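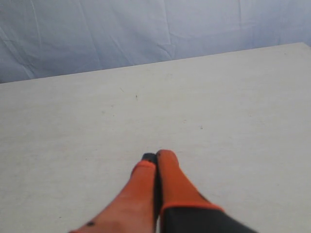

Tolva_R wrote:
Budget for the finger sleeves first. Everybody prices the arm and the gripper and then finds out in July that the soft covers are a consumable.

benchrat45 wrote:
Fair point, and I should have put it in my opening post. For anyone just joining, I'm trying to put together a spending plan for a second tabletop station, same layout as the one we have. Light table, cloth behind it, two-finger gripper with orange covers. The work is small tableware, mostly plates and straws. What I have so far:

Gripper, Jarman two-finger: 1589
Sleeves, Bendeck, one set: 45
Table and backdrop: 260

The arm is on a separate line and already approved, so please don't talk me out of the arm.

kilnside wrote:
260 for a table and a piece of cloth is too much. Buy a secondhand desk and paint it.

benchrat45 wrote:
The 260 includes the stand for the cloth and delivery. I could get it lower but I would be the one hauling it up the stairs.

Tolva_R wrote:
One set of sleeves is not a plan. We went through 8 sets in our first year and we weren't rough on them. Fundley sells a thicker version. It lasts longer, but you lose some feel on thin items, so it depends what you pick up.

benchrat45 wrote:
Thin items are most of it. A straw on a steel plate is the one I care about. The metal is shiny, the straw is narrow, and the fingers have to come down close to the plate without scraping it.

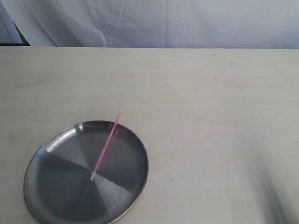

Re: Sleeves or a better gripper?

ostrander_q wrote:
I'd go the other way. If straws are the main job, put the money into a gripper with finer fingertips and stop worrying about covers. Plerer has one. It costs more up front and you don't order sleeves for it at all.

Tolva_R wrote:
Bare tips on steel plates will mark the plates. Then you're buying plates.

ostrander_q wrote:
Plates are cheap.

Tolva_R wrote:
Plates are cheap, changing them in the middle of a run is not. You lose the afternoon.

kilnside wrote:
I agree with ostrander on this one. A year of sleeves at 45 a set, times 8, is 360. Over a few years that pays for a good part of the better gripper.

benchrat45 wrote:
I ran the same numbers last night and they are closer than I expected. What keeps me on the Jarman is that both stations would take the same spares. If one gripper goes down I can swap the other one in and keep at least one table working. With two different models I need two sets of everything, and two sets of settings to keep straight. 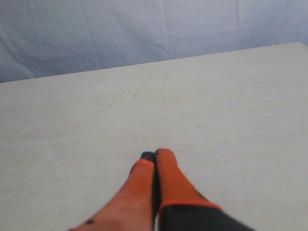
I also don't want to retrain people on a new fingertip shape. So the plan for now is one more Jarman, plus 8 sets of sleeves on the same order. That makes 360 for sleeves, and the total without the arm comes to 2209.

kilnside wrote:
Still think the table is too much.

ostrander_q wrote:
Ask Jarman if they'll lend you a gripper while yours is in for repair – some sellers do. If the answer is yes, your argument for matching spares gets a lot weaker.

benchrat45 wrote:
I'll email them in the morning and post what they say.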